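Urnel Open Day: Frequently Asked Questions

When is the open day?
Tuesday, in the Burley building. The main session starts at 2 p.m. and seats 100 visitors.

What will be demonstrated?
Tabletop handling in simulation. A robot arm works over a dining table set with household objects, among them a small white shaker.

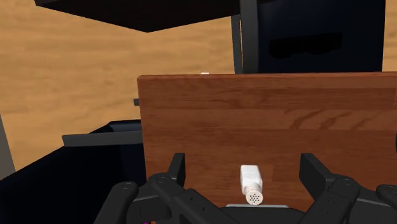

Each run is shown on the main screen, and an operator explains the grasp settings between runs. Questions are taken at that point.

Will a physical arm be running?
No. All runs take place in the simulator. The room, furniture and tableware are rendered models.

Does the layout of the table change?
Yes. Objects may stand, lie on their side or tilt. Visitors may request a layout from the printed list at the desk.

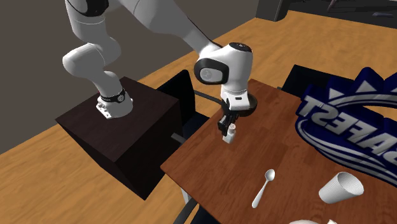
Requests close 2 hours before the session. The list has 179 layouts, numbered in the order they were added.

Can I see the arm from other angles?
Yes. The operator can switch views on request.
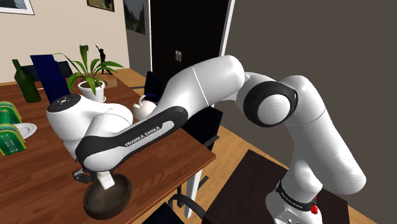 Simulated arm with the gripper over a bowl, Putholm session.

Is parking available?
Use the Villanueva Street lot. Enter by the side gate.

Do I need to register?
Yes, at the front desk or by email.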